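Chapter 9
Caring for the Shared Living Room

A living room serves many purposes in a single day. Family members rest there, read there, and often leave clothing behind. This chapter deals with the regular care of the room, beginning with the sofa, where loose items tend to gather first. Students should have completed the reading on household schedules in Chapter 2.

9.1 Clearing the Seat

Clothing should be removed from a sofa before any cleaning begins. Small pieces, such as socks and cloths, are easily lost beside a larger garment. A knitted garment should be lifted with both hands, as pulling on a cuff may stretch the ribbing.

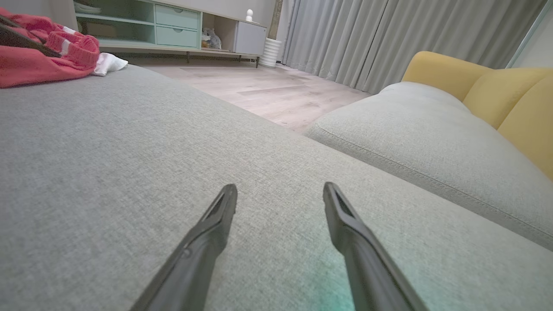
9.2 Sorting by Color and Fabric

Once gathered, items are sorted on a clear part of the seat. White cloths are kept apart from red garments, which may release dye in the wash. Garments with trim in a second color should be checked for a care label. In her household manual for the Hovthorpe schools, Ya-wen Lam recommends three piles: white, colored, and knitted.

Each item should be laid flat and smoothed before it is folded. Gray upholstery shows lint readily and should be brushed afterward in the direction of the weave.

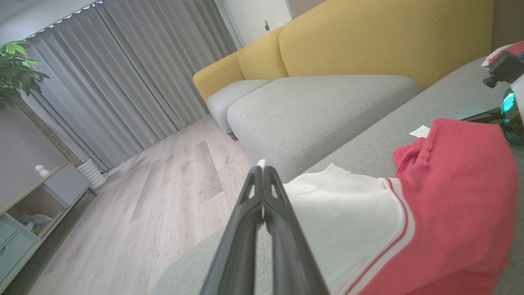 Figure 9.2 White cloth and red garment on a light gray sofa seat.

9.3 Planning the Work

Before starting the exercises, students should list the tasks needed in their own living room and note who usually carries out each one.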